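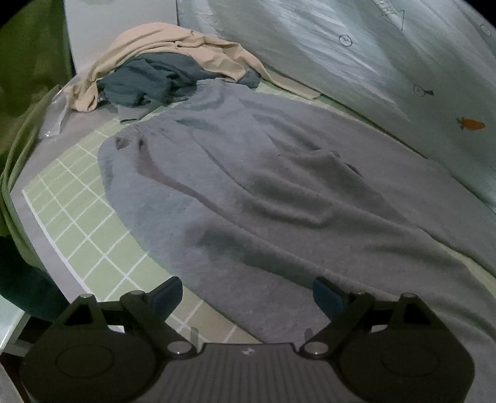 71 miles on foot, one bag, and I would set off again tomorrow if my left heel would let me.

I promised a proper write-up of the Hendholm coast path to everyone who asked, and as several of you asked more than once I'm going to assume you meant it. It's long. Put the kettle on.

For those who missed my going on about it all winter, Hendholm is an island, the path goes the whole way round it, and you end up back at the same harbour wall you started from. I love that. I've done walks where you finish in a car park miles from anything and have to work out two buses, and it takes the shine off. On Hendholm you simply walk with the sea on your left until you run out of island. I did go clockwise, by the way, and I've since had a very friendly argument with a man in the pub who thinks anyone going clockwise is mad, because of the wind. He may be right about the wind. I'd still go clockwise, as it saves the big cliffs for the end.

Akua Amoah came with me. We've walked together since we were both terrible at it, and she is the reason I now own a waterproof that keeps water out. We took six days, in March, which the guidebook calls "early" and my mother called something else.

Packing first, as that's what most of the messages were about. My rule this time was that everything had to fit in the thirty-litre bag with room left over for lunch. I had the usual evening of putting everything I own on the floor and then putting most of it back. Two pairs of walking trousers, one soft elasticated pair for the evenings, three tops, one thick jumper, four pairs of socks, hat, gloves, the good waterproof. No spare boots. No book either, which I regretted by the second night and fixed at the church stall in Forow for fifty pence (a murder mystery with the last page missing, more on that below).

If you take one thing from this post, take the evening trousers! I used to think of them as a luxury and leave them behind. Then you come in from eight hours of mud, you have a shower, and you have to choose between your wet pair and your other pair that you need dry for the morning. Now I would sooner leave the gloves.

Day one was ferry day and a short stretch. The boat is called the Kistura and she's a lovely old thing, all rivets and thick white paint, with a tea hatch that opens when the man doing the ropes has finished doing the ropes. Bacon roll, very good. We were off by eleven and walking by quarter past, and the first five miles are so flat and easy that we got quite giddy about how fit we were. There's a long shingle beach and then dunes, and the path goes along the back of the dunes so you hear the sea without seeing it. Skylarks the whole way. I'd forgotten how loud they are.

Day two, rain. Good steady rain from breakfast, straight down, hardly any wind. I know it sounds daft but it was one of my favourite days. There's a stretch of saltmarsh with boardwalk over the worst of it, and everything was silver and brown, and we didn't meet a soul until a farmer on a quad bike stopped to tell us the gate further on sticks and you have to lift it. He was quite right. You have to lift it and swear.

Forow is where most people stay that night and I can see why, since there isn't anywhere else. One street, one pub, one shop that is also the post office, and a church with the book stall in the porch. We had a room over the pub with a radiator you could have baked bread on. Everything dried. The landlady brought up a clothes horse without being asked and I nearly proposed.

Supper was fish pie with peas. Akua had two puddings.

Now, the middle of the walk. The guidebook is a bit sniffy about days three and four, it says they are "of less interest to the general walker", and I would like a word with whoever wrote that. It's farmland, yes, and there's a mile and a half on a road. But the hedges! There were primroses all down the banks, and celandines, and little streams coming out under the walls and running down the side of the lane. We had our lunch on an upturned trough with a view over what must have been half the island. And on the afternoon of day three we met Theophilus Baidoo, who was the best thing that happened to us.

Theophilus is rebuilding a drystone wall. He's been at it since he retired, his own field, his own wall, and the finished bit is 600 yards long, so you walk beside his work for a good while before you get to him. We stopped to say how beautiful it was and ended up staying an hour and a half. He let us each place a stone! You pick one up, you look at the gap, and you're meant to put it in without trying it three different ways first, because once you've picked it up you ought to find it a home. I tried mine five ways. Akua's went in first time and she has mentioned it daily since.

What I loved was hearing how the wall works. I'd honestly never thought about it. It's two walls leaning in towards each other, with small stuff packed down the middle, and every so often a long stone goes right across and ties the two sides together. Those are the throughs. Then the big ones on edge along the top to hold it all down. He said the frost gets in everywhere anyway and the wall shifts a bit every winter, and a good one settles tighter. He gave us ginger cake from a tin and directions to a shortcut that saved us the road. I've sent him a postcard.

So day four started late and stiff, I'd slept on my shoulder wrong, and it was the only day I grumbled. The path cuts in around the estuary and you can see the village you're heading for across the water at ten in the morning and you don't get there until four. There used to be a rowing boat, apparently. But we saw seals on the sandbank, a whole heap of them, making that noise like old men getting out of armchairs, and that cheered me up no end. Also I found half a bar of fruit and nut in my hip pocket.

The bed and breakfast there had a visitors' book going back years and we read bits out to each other over our tea. Somebody had written "lovely towels" and nothing else. Somebody else had filled two pages about a disagreement with their brother-in-law over a tent. I wrote that the porridge was the best I'd had, and it was, she does it overnight in the bottom of the range.

Days five and six are the cliffs and I'm going to struggle to do them justice. You come up out of the village through a wood, quite steep, with the steps all roots, and you pop out at the top into wind and light and that enormous drop. Fulmars were sailing past level with our faces. The turf is short and springy and you could walk on it for ever. It goes up and down a lot, mind. Every time a stream has cut its way to the sea you have to go down to it and then up the other side, and by the fifth one I'd stopped talking, which Akua said was restful.

The highest point is Ackah, at 939 feet, and I'd been a bit nervous of it as I'm not wonderful with edges. I needn't have worried. The path keeps well back and there's a big cairn you can sit behind out of the wind. We had flask tea and squashed cheese sandwiches up there and could see all the way round to the shingle beach where we'd started. I got a bit tearful, to be truthful. Sandwich in one hand. I turned forty-nine this year and it has been a year with a lot of hospital corridors in it, and it was so good to be up high with cold ears and nothing to do except get down again before dark.

Getting down took longer than getting up. My heel went on the descent, a proper blister, the sort you can feel thinking. Tape it the minute it feels warm, everyone says so, I say so to other people, and I didn't do it.

The last four miles are gentle and go past the old lighthouse cottages, then the allotments, then you come round the corner by the boatyard and there's the harbour wall. We touched it. A little boy eating chips asked us what we were doing and Akua told him we'd walked right round, and he said "why" in such a flat voice that we had to go and sit down.

A few practical bits, for those of you who are thinking of it:

The Kistura only does one crossing a day before Easter, so look it up before you book your beds.

There's nowhere to buy lunch on days three or five. Forow shop will make you a sandwich if you ask the night before.

We spent less than I expected. I'd put by £3000 for the year's trips, all of them, and this barely dented it. The beds were the main cost, then puddings.

Take a paper map for the estuary, my phone had no signal there at all.

Poles: yes for the cliffs. I didn't bring any and borrowed one of Akua's for the whole of day six.

And the murder mystery! I got to the last page but one on the ferry home, with the whole family gathered in the library and the inspector just clearing his throat. It's called The Lamp at Number Nine, green cover, no jacket. I think it was the nephew. If any of you have a copy on your shelves, please look at the end for me and put it in the comments.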